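### 3.2 Work surfaces and the condition of small items

The second part of the survey looked at how well different work surfaces suit small cylindrical and flat items. A bare stainless steel table was used for upright placement. Reflections on polished steel make the base of an object hard to judge by eye, and smudges and dust show up strongly against the darker parts of the sheet.

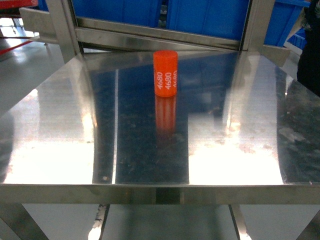 Plandeo, 5 February 2025

Surfaces were graded by Dwayne Alcantara on the Sturov scale for glare, flatness and ease of cleaning. The steel scored well on cleaning and poorly on glare -- the worst value in the set. Grades were entered on one sheet per surface, 117 sheets in all, and checked against the June list.

The floor was graded with the same sheet. Smooth gray epoxy reflects window light in patches, but it is easy to sweep, and a dropped part is quickly found on it.
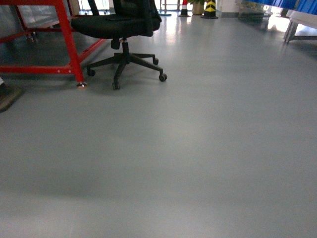
Seating was left out of the grades. Chair height was recorded only where an item had to be read at close range, and those 20 records are kept with the Ursu notes.

Carpet-covered tables gave the lowest glare. Flat items and open tubs can be set down on them with little noise, although the pile holds dust and has to be vacuumed. Marks on the items themselves, such as scratches and dark specks, were logged separately from marks on the surface.

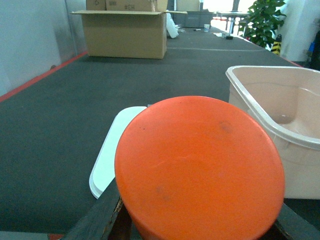 **Figure 4.** Orange disc, white tray or lid, pinkish-beige tub and open cardboard box at the carpet-covered table.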